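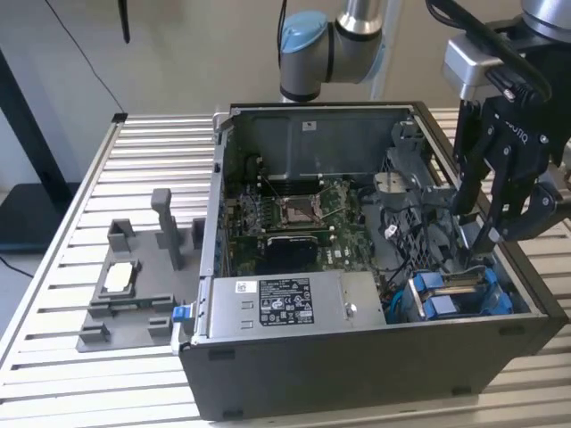
Gripper trials have eaten most of May, and I'm happy to say the money you gave us for the second pair is well spent! We've put the Vilix fingers up against the old Munro ones on the job everybody here cares about, which is getting parts in and out of a desktop PC without wrecking it. The tower goes on its side with the panel off, and the black articulated fingers come down at the blue drive carrier on the right. That corner is the hard bit. There are two latches, a blue cable curves past close by, and the drive cage bracket leaves very little room to swing a wrist.

Progress report, 27 May 2023
Reading time: 3 minutes
Print this page | E-mail this page

So, numbers. We logged 1493 grasp attempts across both sets, nearly 700 of them with the Vilix. The Munro pair dropped or missed the carrier 26 times in its last full run and the Vilix pair 3 times in a run of the same length. I'd like to repeat that with a fresh set of pads before I get too excited (the Munro pads are pretty worn, and that's on me for not ordering sooner).

The controller is still my headache. The Endon box handles one arm beautifully, then gets jerky when both arms move close together, so for now I run them slower than I'd like. Dellargate have promised new firmware in June. If it slips, I'll ask you for a loan unit.

Next up is memory modules, then the CPU socket lever, and I'm nervous about the lever. Budget is on track apart from cables, where I've overspent a little.

Lewis Dalgleish

Comments

marta_k: Did you try the Munro fingers with the softer pads? We got far fewer slips that way.

Lewis: Not yet, they're on the same order as the fresh set!

benchrat: Please post the controller settings when you have them. Ours does the same jerky thing.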